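Dargate Public Library
Changes to interlibrary loan and book returns begin in July. Details follow in this thread. (1/7)

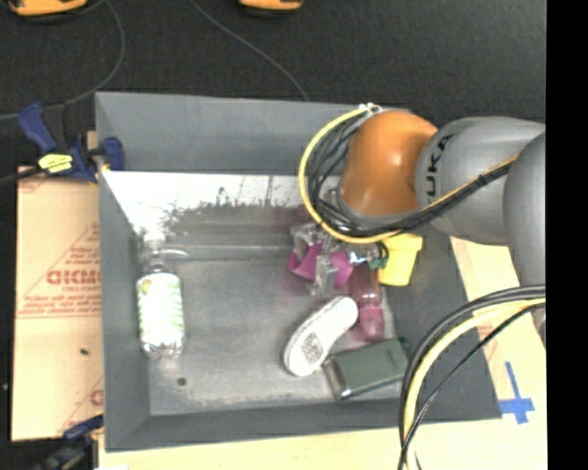 A gray bin with sloping walls and a KUKA arm.

Interlibrary loan requests will be accepted through the Joteo catalog only. Paper request slips will be honored until the end of June. (2/7)

Each cardholder may have 5 active requests at one time. Items on hold for pickup do not count toward this limit. (3/7)

The loan period for borrowed items is 31 days. Renewals are at the discretion of the lending library and must be requested before the due date. (4/7)

The Cho Street book drop will close at 9 p.m. each evening. Items returned after that hour will be checked in the following morning - no late fee will be charged for the overnight period. (5/7)

Large print and audio titles from the Zunonau branch, a collection of 700 items, may now be returned at any Dargate location. Museum passes must still go back to the desk that issued them. (6/7)

Questions about an existing request may be directed to Celina Baran, Head of Circulation, at the main desk. Please have your library card number ready. (7/7)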